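Wirka painted wooden blocks and work surface, reviewed

I'll admit I went in expecting to be annoyed. Givow sells the Wirka as a "precision play and practice set", which is a lot of words for painted cubes and a white board, and they want 90 dollars for it. I have bought wooden blocks at yard sales for the price of a coffee.

So, the blocks. They are fine. The colors are strong and easy to tell apart, the edges are straight, and they line up in a row without a fuss. The paint is another matter. Givow says it is "scuff resistant" and I would like to know what they rubbed it with. My green one has minor scuffs and the finish looks faintly speckled. Does it matter? Probably not for stacking. At this price I still get to complain.

The card with the thick black square border is the part I liked most. It gives you a clear place to set things down, though a thin edge of its white margin lifts slightly.

The white surface I can't recommend. It is matte, it shows every gray smudge, and mine has scratches that won't wipe off. Then there is the long slot. Small pale bits end up in there and they are a pain to get out. I wrote to Givow to ask what it is for and got a reply from Radymyr Pavliuk six days later, telling me it was "for flexibility."

Piyumi Ekanayake gave the set a glowing write-up on Orkumbridge back in May. I think she had it for one afternoon.

Buy the blocks if they ever sell them alone. Skip the board.
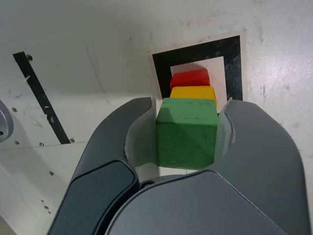
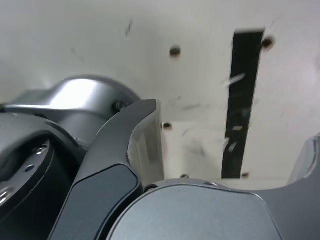 First photo: green, yellow and red blocks in a row. Second: the slot and the marks on the white surface.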